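Section 4: Setting up the two-arm sorting cell

Welcome to the fun part! By now both arms are bolted down, the controller is talking to your laptop and you've printed the blank setup card from the back of this guide. This section covers laying out the bins, checking the grippers, teaching the pick and place positions and running your first slow cycle. Allow an afternoon for it the first time. Once you've done it a couple of times you'll get through it in 60 minutes with a cup of tea in hand.

The steps assume the standard Ovel layout, with one arm on each side of a white table and the bins between them. If you've built the long-table version, follow the same order but use the reach chart in Section 7.

CAUTION: Both arms can reach the middle of the table. Keep hands, sleeves and lanyards away whenever either arm has power, even when it's standing still. An arm that is waiting for its partner looks exactly like an arm that has finished.

4.1 Laying out the bins

1. Wipe down the table and let it dry. Dust under a bin is enough to make it creep.

2. Put the blue bin on the left-hand side, the red bin in the middle and the white basket on the right. The program is organized by colour, so please keep to this order, even if you're itching to rearrange it.

3. Leave a finger's width between bins. They have sloping sides, and the gap that matters is the one at the rim.

4. Trace around each base with a soft pencil. You'll be grateful for those lines the first time somebody lifts a bin out to clean it.

5. Load the red bin with your practice items. We love garbage bag rolls for this! They're cheap, they stand on end, and the slippery wrap shows up a poor grip straight away. Stand them close together at one end, because learning to take one from a cluster is most of the job.

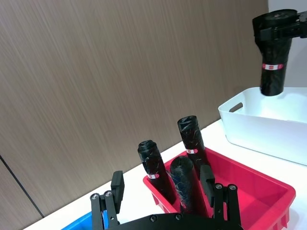
6. Check that each arm can get to its own bins without stretching. Jog slowly to each corner of the bin at rim height. If the controller shows a reach warning at any corner, move the bin toward the arm, redraw your pencil line and try again.

Note: The white basket is the drop-off for the whole cell, so start every session with it empty. The count on the controller resets at start-up and knows nothing of whatever was left in there from yesterday.

4.2 Checking the grippers

Do this before you teach anything. A position taught with a loose finger is a position you'll be teaching again.

1. Switch off both arms at the controller and wait for the display to go dark.

2. Try each finger by hand for side play. A tiny bit of movement is normal. If it clicks, snug up the screws on the linkage with the driver from your Bunura tool roll. Go gently, a quarter turn at a time.

3. Look over the fingertip pads. They should sit square and have no shiny patches. Clean them with a damp cloth and plain water. Solvents make the rubber go hard, and a hard pad won't hold wrapped plastic.

4. Follow each cable from its plug back along the arm. You want a relaxed loop at the wrist, big enough for a full turn and small enough to stay out of the bins. Re-tie any loop that brushes a rim when the arm is at its lowest point.

5. Turn the power back on and run the open-close test 10 times on each gripper. Listen to it. A healthy gripper makes the same soft sound every time.

CAUTION: Never pull a cable tight to tidy it. A strained plug will behave beautifully on the bench and then drop out halfway through a cycle.

4.3 Teaching the positions

Teach one arm at a time, with the other parked. Set jog speed to 10 per cent and leave it there.

1. Bring the first arm over the red bin, well above the tallest item. Save this as HOVER RED.

2. Open the gripper wide and come straight down with one finger on each side of the item. In a tight cluster, turn the wrist until the fingers find the gaps. Don't push the neighbours aside!

3. Stop with the pads near the top of the item and the fingertips clear of the bin floor. Save as PICK RED.

4. Close the gripper at 25 per cent force. Lift a little and watch the item. If it slides, go up to 30 per cent and no higher until you've cleaned the pads again.

5. Rise to HOVER RED before moving sideways. Always up first, then across.

6. Park the first arm and do the same with the second arm over the white basket, saving HOVER WHITE and PLACE WHITE. Lower the item until it's just above the basket floor and then open. Small jars with screw lids are terrific for this step, as a sloppy release sends them straight over. 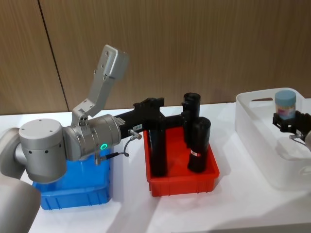
7. Set the shared zone. With both arms at their hover positions, choose Zones, then Learn, and the controller will work out where they could meet. Accept the suggested margin for now. Preben Bjarnason, who wrote the zone software at Hedegaard, has put a very readable chapter on changing it in the advanced guide.

8. Save everything to the Flultlow memory key as well as to the controller, and write the file name on your setup card.

Note: If you teach on a cold morning (anyone with a shed workshop in December will know the feeling, depending on the hemisphere), let the arms run through the warm-up routine first. Positions can drift a touch as the joints loosen.

4.4 Your first slow cycle

1. Clear the table of tools, rags and mugs.

2. Keep one hand near the stop button and press Start. The cell will run at teaching speed.

3. Watch the wrists and not the items for the first few picks. You're looking for smooth turns and cables that stay put.

4. When you've had 10 clean picks in a row, raise the speed one notch and repeat. Up to 25 items an hour is a lovely pace for a new cell.

If an arm stops partway, read the code before you press anything:

E2: item not found. Stand it up again, or re-teach PICK RED.
E5: grip lost. Clean the pads.
E7: shared zone busy. Wait. If it hasn't cleared after 2 minutes, park both arms and repeat step 7 of 4.3.

Adding the blue bin is covered in Section 5, and it uses the same hover, pick and rise pattern you've just learned.

Section 4 last revised 22/03/2018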